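About Skavero

Skavero makes desktop software for sorting, storing and moving large photo libraries.

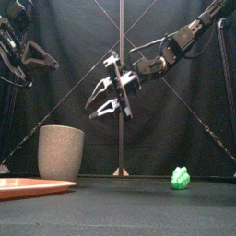

The company was set up by Zoriana Stelmakh and Stuart Crabtree, who had both worked on file transfer tools and wanted a photo catalog that left the original files where the user put them. That is still how the main product, Hollico, works. It reads a folder tree, builds an index beside it, and writes edits to small sidecar files. Deleting the index does not touch a single picture.

Products

Hollico is the catalog. It runs on Mac and Windows and reads 263 camera raw formats and variants. Licenses are sold per person, and one license covers up to 4 computers. Updates within a major version are free.

Tejada is the command line companion. It handles batch renaming, duplicate checks and date repair for scans and for files whose clock data is wrong. Most of its users run archives or small newspapers. Tejada can be scheduled, and it writes a plain text log of every change so that a batch can be rolled back.

Mandov moves libraries out of other programs. It keeps albums, captions, keywords and star ratings where the source program stores them in a readable form. Face tags are carried over as keywords only. Smart albums are converted to fixed albums at the time of the move, and the rules behind them are saved in a separate file.

How we work

Skavero has 54 employees. Development is led by Rostyslav Harasym and split into two groups, one for the index engine and one for the user interface. Releases go out every second month, with none in December. Each build is tested against a reference library that includes damaged files, very long file names and dates before 1970.

Khrystyna Vakulenko runs support. Tickets are answered in English, Ukrainian and Spanish by people who work in the same office as the developers — a bug report with a sample file attached usually reaches a developer the same day. Please remove private pictures from samples before sending them.

Privacy

Our programs do not upload pictures. Crash reports are off by default and hold no file names or thumbnails when turned on.

Schools and archives

Tracey Pickering handles volume licensing. At present 87 schools, libraries and local archives use Hollico under the education plan, which has the same features as the standard license. Requests should state the number of seats and the operating system. Quotes are sent out on Monday.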